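Can a robot tidy a kitchen yet? I've spent most of February on that one and I'm more excited than when I started, so this is going to be a long thread. Make tea.

1/ Background for new followers: I'm at Wisano, where our group works on picking and putting away. Kitchen stuff mostly. Ghada Qaisi runs the arm, Bendik Torvik writes most of the grasping code, and I do the evaluations and complain about cables.

2/ The chore we picked is the most boring one we could think of. Mixed things on a table, put each one where it belongs. A four-year-old does it badly in ten minutes. Our first version did it badly in an hour.

3/ We use play kitchen things for this — light, cheap, and you can drop a pan all afternoon without the people downstairs ringing up. The shapes are still properly awkward. A slotted spatula lying across a frying pan is two objects to you and me and a right old muddle to a depth sensor.
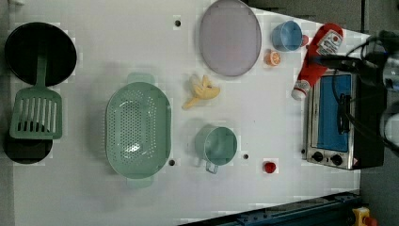 So could I buy a robot today that clears up after dinner?
Not one I'd leave alone in the room. Single steps work well now, like picking up a cup or putting down a plate, but a whole kitchen is hundreds of those in a row and the mistakes add up.

4/ Numbers, as people always ask. 604 attempts logged in our latest batch. I'll post the success rates when Viktória Kozma has checked my sums, she found a howler last time and I'm not going through that again.

5/ What's got much better: round things and things with handles. Cups were a misery last year. Bendik changed how the arm chooses its approach angle and now I hardly look up when it goes for one.

6/ What's still hard: flat things. Getting a finger under the rim of a plate is a horrible little problem and I love it. Ghada's current trick is to slide the plate to the table edge first, which is exactly what I do with a credit card on a worktop!

7/ And then soft things. Rigid toys stay the shape you planned for. Soft ones squash, lean over and swing about, so the grip you worked out beforehand can be the wrong grip by the time you close on it. Tea towels are the final boss here. We haven't dared.

8/ Somebody asked about shop floors. Anikó Bíró is trying a similar setup at Vincze, sorting returned goods into bins, and she reckons shops will get there before homes do. Same shelves every day, same lighting, no dog. I think she's right, though I'd love her to be wrong.

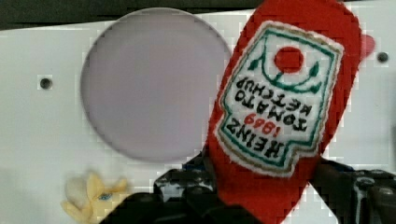 Ketchup, upside down, held by the narrow end.

9/ Soft toys have taught me more than anything else on the shelf. How hard do you squeeze? With a mug you can be fairly rude. With plush you can close the fingers a long way and still not be sure how it'll hang.

10/ Speed. We're slow. Bendik timed me against the arm on 6 items and I won by a mile, and I was holding a biscuit. But it was slower than this in the autumn, and the pauses between picks are the bit that's shrinking.

11/ My guess, for what it's worth: unloading a dishwasher in a kitchen it knows, with someone nearby, within 3 years. Wiping, folding, dealing with leftovers, a good while longer. Kinga Somogyi has bet me a curry on the dishwasher. I've written it down, 2022-02-25, no wriggling out.

12/ Next up is drawers. If you've got a drawer at home that sticks, tell me how it sticks, I'm collecting them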